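Weigh the filling, or stop printing the weight

Bogdan Adamczyk
Thu 3 July

Sandwich labels in this country state a net weight for the whole item. They do not have to state how much of that weight is bread. I think they should, and I think the trade's arguments against it are weaker than they were when I first heard them.

Take a packed sandwich with a declared weight of 190 grams. If the bread accounts for 90 grams, the buyer has 100 grams of filling, spread and moisture. If a thicker loaf is used and the filling is trimmed to match, the declared weight does not move. The label remains correct. The product is a different product, and the only person placed to know this is whoever set the slicing machine.
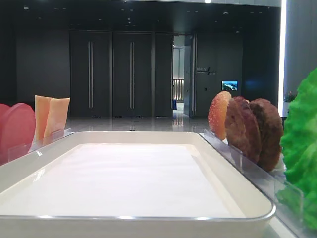

An empty white tray, with round red slices held upright in a clear holder beside it.

The usual objection is variation. Sliced goods are cut to thickness and then counted, and two slices of the same thickness can differ in weight because the block they came from was not the same density throughout. Kevard, a small supplier whose technical notes I have been reading since January, puts the matter fairly: a slice count is easy to hold, a slice weight is hard to hold, and a label that promises the second will sometimes be wrong.

I accept the premise. I do not accept that it settles anything. Net weight is subject to the same variation, and the trade copes with that by working to an average across a batch, with a limit on how far any single pack may fall short. A filling weight could be handled in the same way. A batch of 2,000 packs gives more than enough data to state an average with confidence, and so does a batch of 1,000. The weighing already takes place on most lines, at the point where slices are portioned. What is missing is a duty to publish the result.

The second objection is cost. Gremach, which makes chilled rolls for station kiosks, told me that a separate filling figure would mean a new check on each line and new artwork for each pack. The artwork point is real but temporary, as packs are redrawn often enough for other reasons. The check is a matter of where the scale stands. Put it before assembly and the filling is weighed directly. Put it after, and the filling has to be worked out by subtracting the bread, which adds the error of one figure to the error of the other. I would leave the choice to the maker and require only that the method be written down.

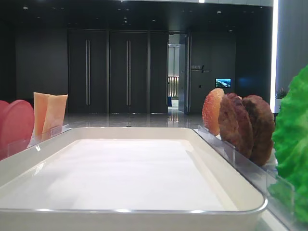

Pink-red discs and square pale-orange slices standing to the left of the tray.

The third objection is that buyers do not care. Warari, a chain of four cafés, printed filling weights on its counter cards for a season and saw no change in sales. I am not surprised. A figure on one seller's card has nothing to be compared with. Price per kilo was of little use either until it appeared on every shelf edge in the same form — its value lies in being common.

There is a harder question about spreads. Chmielewska, a bakery that also packs for other firms, counts butter as part of the bread and mayonnaise as part of the filling. Another packer could reverse this and be no less sensible. My preference is to leave all spreads out of the filling figure and let them fall into the remainder. This understates some egg and tuna products, where the sauce is mixed through, and those would need a rule of their own. I have not seen a draft of such a rule that I would sign.

Open sandwiches and anything made to order can be left out for now. The buyer can see what is going on them.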